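Probamos el kit de pinzas de mano Fetley para grabar demostraciones: buen hierro, promesas largas 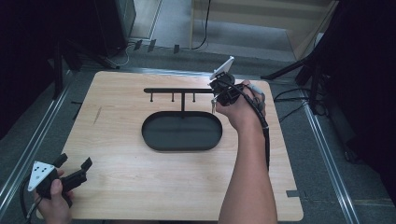 Foto: Rongrong Shao / Mestside

Llevo el tiempo suficiente en esto como para desconfiar de cualquier caja que prometa «datos listos para entrenar desde la primera tarde». La del kit Fetley lo promete en la tapa y lo repite en la primera página del manual. Cuesta 1.486 euros con las dos pinzas, los cables y un año de licencia del programa de captura, y hay que sumarle la cámara de cabeza, que se vende aparte.

La idea es conocida. Una persona empuña una pinza en cada mano y hace la tarea con ellas. El sistema sigue la posición de cada pinza por la placa blanca triangular que lleva encima, registra la apertura de las mordazas y lo guarda todo sincronizado con el vídeo. Con bastantes repeticiones se entrena una política que luego debería mover un brazo con una pinza equivalente. El «debería» es mío; el fabricante no lo usa.

Lo tuvimos en el taller de Mestside durante buena parte de junio. Grabó sobre todo Rongrong Shao, que tiene mejor pulso que yo, y Abílio Valente se ocupó de revisar los episodios y de pelearse con el conversor. Yo grabé algunas sesiones, las peores del lote.

La tarea

Elegimos un soporte negro en T con tres colgadores cortos y una bandeja ovalada al pie, montado en una tabla clara de madera en el suelo. Hay que llevar una piececita metálica hasta la barra y trabajar con ella en la zona del extremo. Parece una tontería y por eso nos gusta: las varillas son finas, la pieza es pequeña y plateada, y un error de pocos milímetros arruina el intento. Si un equipo de captura solo luce apilando cubos grandes, prefiero saberlo pronto.

Las pinzas en la mano

Aquí tengo poco que objetar. El mango es cómodo, el pulgar cae arriba de forma natural y las mordazas cierran sin holgura apreciable. Tras una hora de trabajo la mano se queja menos que con las Ellier que usábamos antes, que además tenían un gatillo durísimo.

El cable es otra historia. Sale de la pinza y corre por la parte exterior del antebrazo, y Fetley no incluye ni una triste cinta para sujetarlo. En cuanto cruzas las manos, tira. Rongrong acabó cambiando la manera de acercarse a la barra para no notar el tirón, y eso es grave en un producto de este tipo: el modelo aprende lo que haces, manías incluidas. Abílio lo vio en las trayectorias antes de que nosotros lo admitiéramos, un rodeo por la derecha que no tiene ninguna razón de ser.

Tampoco me convence el tamaño de la placa. En campo abierto se sigue bien, pero pegada al soporte estorba y obliga a entrar con la muñeca más girada de lo que uno querría. Con una estantería baja o un cajón, sospecho que sería peor. No lo hemos probado.

El seguimiento

El folleto habla de precisión submilimétrica. Con la mano quieta y la placa de frente a la cámara, me lo creo. En cuanto la placa se inclina demasiado o la tapa el otro antebrazo, la trayectoria da saltos pequeños que el programa suaviza sin avisar. La opción para desactivar ese suavizado existe, escondida en el tercer nivel de un menú llamado «Preferencias de visualización». Que alguien considere «visualización» alterar los datos que se guardan me parece motivo suficiente para leer el resto del manual con lupa.

Grabamos 540 episodios. Abílio descartó 137: saltos de seguimiento, arranques en falso y unos cuantos en los que la apertura de la pinza izquierda quedó registrada como constante de principio a fin. Esto último Fetley lo atribuyó a un conector mal asentado. Puede ser. También puede ser que un conector que se desasienta así no debiera estar en un aparato que se agita todo el día.

El programa marcó como defectuosos muchos menos. Quien se fíe del semáforo verde y mande la carpeta entera a entrenar se va a llevar una sorpresa, y culpará al modelo.

El programa

La interfaz es clara y se agradece poder repetir un episodio con un solo botón. Exporta a un formato propio y a otro «abierto», entre comillas porque el conversor se ahoga con sesiones largas. En nuestra máquina se cerraba al pasar de 200 episodios por carpeta, así que Abílio partió las sesiones a mano. El servicio técnico contestó rápido y con amabilidad, y nos mandó partir las sesiones a mano.

Echo en falta algo tan básico como un campo de notas por episodio. Si se te resbala la pieza y la recuperas, ese intento puede ser valiosísimo o puede ser basura, según lo que busques, y hay que poder apuntarlo en el momento. Nosotros tiramos de libreta.

Lo que no sé

No voy a decir si los datos «funcionan». Entrenamos una primera política y los resultados fueron irregulares, pero con una sola tarea, un solo soporte y casi siempre la misma persona, cualquier porcentaje que pusiera aquí serviría de poco. Fetley publica cifras estupendas sin contar cuántas personas grabaron ni qué se descartó. Se las pedí y sigo esperando.

¿Comprarlo?

Si ya tenéis quien revise episodio por episodio y sepa escribir su propio filtro, las pinzas valen lo que cuestan. El kit de Anghel es más feo y pesa más, aunque avisa cuando pierde la placa, y para un equipo pequeño yo empezaría por ahí. A quien venga atraído por lo de la primera tarde le recomendaría pedir una unidad en préstamo y una carpeta de datos sin suavizar antes de firmar nada.

Nosotros nos quedamos con las pinzas. La licencia del programa no la vamos a renovar mientras el suavizado venga activado de fábrica.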